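Bedus hand-held gripper kit, second look

Posted 2/24/18

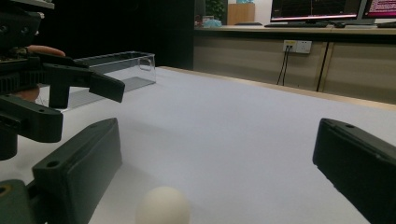
Chrysanthi Alexiou wrote in after the first part to ask why anyone would pay 1,069 for a pair of grippers with no motors in them. She has a point, and the price is the weakest part of the Bedus offer. You get two hand-held units, a set of plastic fingers, the mounts and a license for the logging software. The arm you eventually want to drive is your own problem.

The fingers have flat inner faces, so a rounded object gets very little contact area. An egg shape is a hard case for that geometry. My first grasps slipped upward whenever I closed above the widest point. Closing lower fixed most of it, but the tips then drag on the table. I would like a softer pad in the box. Pappas sells one that fits with minor filing.

Logging is better than I expected. Over 29 sessions I recorded 2,136 grasps, and 19 had to be thrown out for timing gaps between the left and right units. All 19 came from sessions longer than an hour. Restarting the logger at the half-hour mark cleared it up, and support in Pullach confirmed that a buffer fix is due in April.

Weight is acceptable for one hand and tiring for two. Afroza Patwary ran the same tasks and stopped sooner than I did — her grip sits farther back on the body, which puts more load on the wrist.

The manual covers calibration in two pages and gets the order wrong. Zero the fingers closed, then open, then save. If you save after the first step, the opening width reads short for the whole session and the software gives no warning.

Next up is the Hanwood adapter plate, once the longer screws get here.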